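Brodlow Allotment and Garden Society
Minutes of the spring meeting, held 2nd March in the back hall, 7.30 pm

Apologies were received and read out. The minutes of the last meeting were agreed, with one correction: the new gate is green, not blue.

Matters arising
The water is back on at the top plots! The leak was under the path by the old pump. The trench has been filled but will sink a bit, so please walk on the grass side until it has settled. The hose reel is still missing. If you have it in your shed, just put it back by the tap and no more will be said.

Money
The balance is healthy after the winter raffle. Rents have gone out for all 84 plots and most are already paid, which is wonderful this early in the year. It was agreed to keep rents as they are until next spring. A question was asked about the insurance. The renewal is due in April and two quotes will be brought to the next meeting.

Seed potatoes
The order has arrived from Sterkik and the quality is very good -- firm, clean and already chitting nicely. There are 32 nets to collect from the hut. First earlies are on the left as you go in, maincrop on the right. Members who ordered the red ones should note that a different red variety was sent, and those who grew it last year spoke up strongly for it. Good flavour, not much slug damage, holds together when boiled. Anyone who would still prefer a refund should leave a note in the box.

There was a long and very enjoyable talk about planting dates. Some members swear by Good Friday, others wait until the soil feels warm to the back of the hand. No decision was needed and none was reached.

Seed swap
The best one we have had. The tables were full by ten in the morning and people came over from Nirport on the bus, which we were all delighted about. We ran out of envelopes twice. Climbing beans went first, then squash, then anything with a handwritten label and a story attached. The tomato known on our site as Chatzigeorgiou was there again, grown on from seed saved at plot 3, and there is enough left for anyone who missed out. Sow it indoors now, it wants a long season.

It was suggested that next year's swap should have a separate table for flowers, as the sweet peas got buried under the kale. Agreed by all. It was also suggested that packets should show the year the seed was saved. Agreed, with a request that people be truthful about it.

Compost
The delivery lorry cannot get past the bend while the hedge is so wide. A cutting party will meet on Saturday at nine, before the birds start nesting in it. Bring loppers and gloves. Tea provided, and quite possibly cake. The hedge needs checking for early nests first and any stretch in use will be left alone.

The trial of the three-bay heap has gone really well. The oldest bay is dark and crumbly right through and smells like a wood after rain. Members may take two barrows each. Please do not put cooked food in, or bread, or the stalks of Brussels sprouts unless they have been chopped or bashed.

Pond
Frogspawn has been seen, earlier than last year. Children are welcome to look but should come with a grown-up. The netting will stay on the deep end. A member offered some water mint and was warmly thanked, then advised to keep it in a pot.

Open day
The target for the shed roof is £1,000 and we are well on the way. Ideas put forward were a plant stall, a scarecrow trail, soup made from whatever is standing in the ground, and a guess-the-weight marrow if the season allows. The soup was the clear favourite. Two large pans are promised and a third would help. 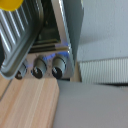
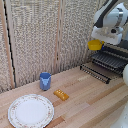
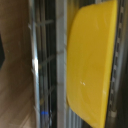

Slug control was the last main item and got the liveliest half hour of the evening. Beer traps, wool pellets, copper tape and going out with a torch all had their supporters. The torch won on numbers, and several members said it is a lovely time to be on the plot anyway. For the beer traps, the advice was to use something wide and rounded, like the yellow bowl in the last picture, and sink it with the rim standing just proud of the soil so that ground beetles do not tumble in. Empty it every other day. Wool pellets work best if put down thickly, and they do swell once watered, so keep them off very small seedlings.

Any other business
The padlock code changes at the end of the month. Bonfires are still not allowed before dusk. The rhubarb by the hut is for everybody, but pull it, don't cut it, and leave the thin stems.

Next meeting in April, same hall, same time.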